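The Gornitdale Rules

I had been at Lollitz for five weeks when they gave me the rulebook to rewrite, and I don't mind saying I was thrilled. Other new starters got the filing. I got 569 rules for robots in kitchens, in a ring binder so fat it wouldn't shut, with gravy on the section about sleeves!

The binder had come down from the old Gornitdale works, where the arms used to ladle soup. Whoever wrote it had a wonderful eye. Rule 12 said an arm must never pass over a face. Rule 70 said an arm carrying anything hot must go slowly enough for a child to get bored of watching it. I read that one out at lunch and the whole table put down their forks.

But there were gaps. Soup doesn't squash. You can hold a ladle as hard as you like and the soup won't care, whereas a bun remembers every finger. So my job, as I saw it, was to write the bun chapter, and I went down to the test room on Tuesday with a new pencil and the Gratik handbook under my arm (the Gratik people are very good on grip and hopeless on food).

The supervisor that day was a broad, quiet woman who had trained at Assefa. She let me read her my draft while she worked.

"Lid off and laid flat before anything else moves," I said.

"Good."

"Fingers open on the approach. Fully open, no half measures."

"Good. Say why."

"Because a half-open hand pokes."

She laughed at that, and told me to write it down exactly so. We went on through the afternoon, rule by rule, and I crossed out more than I kept. I had a grand paragraph on the dignity of dough. It went. I had a rule that one arm should always wait for the other, and she asked what happened if they both waited, and I saw the two of them standing there politely until Christmas. So we gave the right of way to whichever arm was nearer the plate.

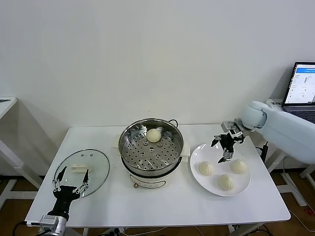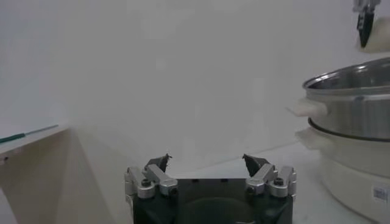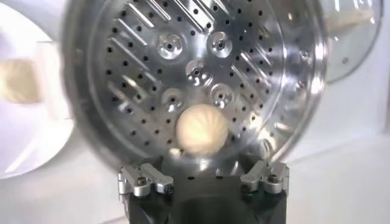

By four o'clock I had a page and a half. It had pencil all down the margins and I loved it more than anything I had written at school. The supervisor read it standing up, with her glasses pushed into her hair, so I doubt she saw much of it, but she stopped at the last rule and brought the glasses down.

"A bun that has been dropped is to be reported," she read, "even if it looks all right."

"Is that too much?"

"How many reports would you expect?"

"Up to 300 a year," I said. I had worked it out on the bus.

She thought about it for a good while. Then she took my pencil, changed "reported" to "reported the same day", and signed the bottom of the sheet. I ran it upstairs before she could think of anything else, and punched the holes for the binder myself.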